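Sharing a bench with arms: workshop tips

Robot benches change the day for the people who work near them, mostly in small ways. These notes come from our own shop and from Jozef Claeys and Cormac Carroll, who look after the benches on the early and late shifts. They suit any workplace where arms pick up, sort and put away small hand-held things.

Before you start

Clear the table of whatever the last person left. Mugs go on a side bench. Write the job on a card and hang it where both shifts can read it, with the start time and your initials. If you're taking over at 3 in the afternoon, read the card before you touch the controls.
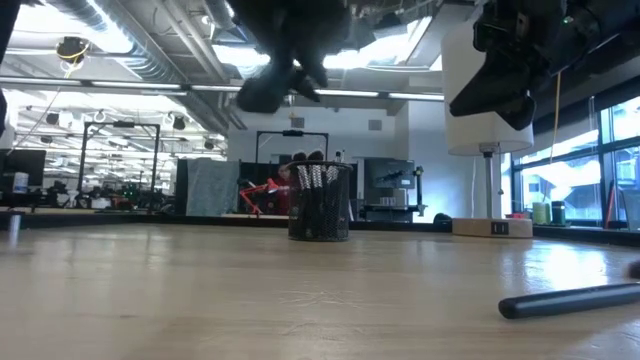
Small tools need a fixed home. We used to keep ours in a drawer and fetch them as needed, and that stopped working once an arm had to find them too. Pick one container per table and stick with it. A wire mesh pen cup with a solid rim does the job well for markers, and you can see from the next desk whether it's full. Put the colour or size you use least at the back. If you add a lamp, choose one with a heavy base and keep its cord off the tabletop.

Markers that roll are a nuisance. Buy ones with a flat side or a clip.

Who does what

The arms took over a fair bit of repetitive sorting in our shop. What came in its place was setting out, checking and resetting. Wim Vandenberghe, who sorted by hand for years, now runs the resets for three tables and says his wrists are better but his feet are worse. Buy a decent mat for anyone on resets – the thick Grolska one has lasted us since December. 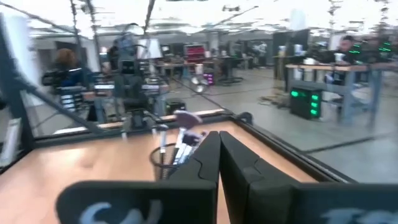
Photo: Thijs Wuyts

Keep people's desks and the tables in one room if you have the space. Questions get asked sooner. Put seats where the person can look up and check the table without getting out of the chair, and leave a clear path to the stop button. Cables across the floor should be taped down or run under a cover, and this is worth doing again every month because the tape lifts.

Glare and surfaces

Varnished wood looks good and wipes clean with a damp cloth. It also throws light back at you when there are big windows nearby. Do your fiddly setups before the sun comes round, or fit a blind. 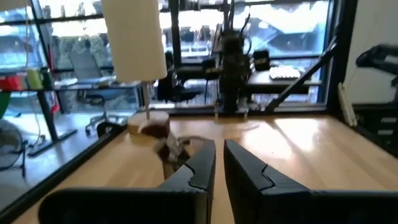 A matte finish is the longer fix. Sand lightly, wipe off the dust and put on two thin coats of a satin water-based product, with 8 hours between them. Do one table at a time so the rest of the shop can keep working. Leave the fingers of the grippers alone while the coat cures, and wipe them separately with a dry cloth.

Setting out a pick-up job

Spread the items so they aren't touching. Turn the handles different ways. Stand the empty cup within reach of both arms and check it hasn't been nudged after each run. Seven runs is plenty before swapping the person on resets. 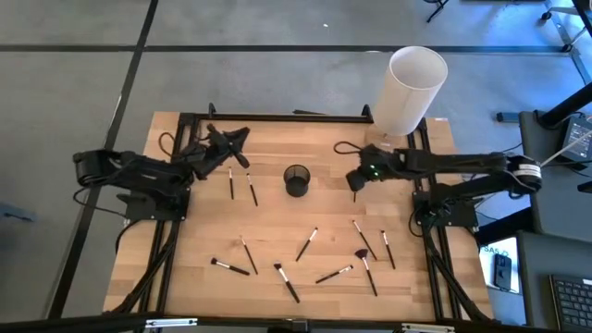 Makeup brushes laid out on the wood, with the mesh cup between the two arms.

Keep your phone and laptop off the tabletop. Brushes shed, so run a lint roller over the wood at the end of the shift and empty the cup before you tip it upside down over the bin. Log any dropped item on the card, even if you picked it up yourself. New starters should do their first week of resets beside Jozef or Cormac.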